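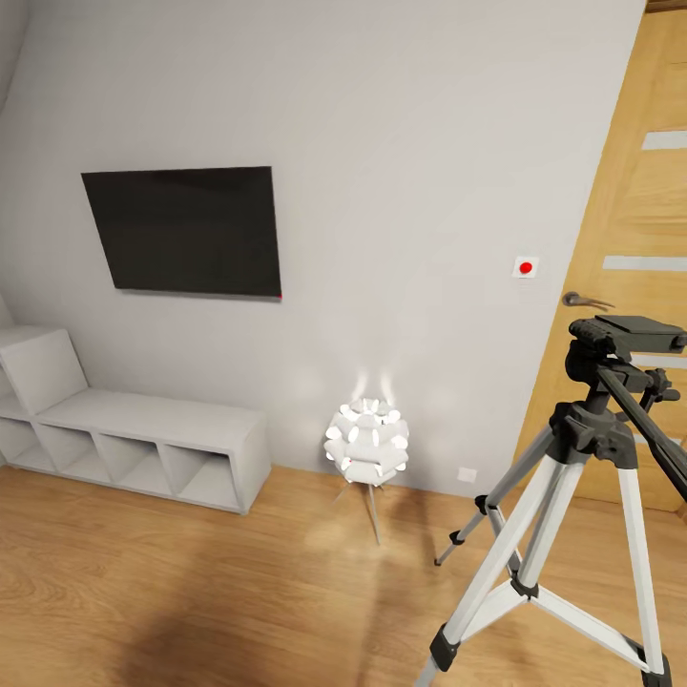 Gray walls, honey-toned floor and a wall-mounted television.

About Kollmont

Kollmont is a flooring and interior painting company. We work on houses, apartments and small offices, and we handle both trades with our own crew. The company was started by Ifor Morris and Halfdan Stougaard, who had spent years on the same job sites, one sanding floors and the other painting the walls above them.

What we do

We sand and refinish wood floors, replace damaged boards, and lay new floors over a sound base. On the painting side we do walls, ceilings, doors and trim. Repairs to plaster and drywall are included in the quote when we can see them at the first visit. We do not do tile, carpet or exterior work.

How a job runs

Guðlaug Hviid visits, measures each room and checks the floor for damp. You get a written price within 4 working days. If you accept it, we ask for a deposit and give you a start date. Ceilings and walls are painted first, the floor is finished next, and the baseboards get their last coat at the end. Furniture has to be out of the room before we begin. We can move it for you at an hourly rate.

Our people

Ifor runs the floor crew and Halfdan runs the paint crew. Normand Lévesque orders materials and looks after the shop, where customers can see 100 stain and finish samples on real boards. Guðlaug does all estimates and is the person to call while your job is under way.

Last year we finished 265 rooms. Most were in occupied homes, so we keep to set hours and start at 8 a.m. unless you ask for later.

Visiting the shop

Bring a room measurement if you have one, and a piece of your old flooring if you want a stain matched. The shop closes for stock count the first week of October. Estimates go on as usual that week.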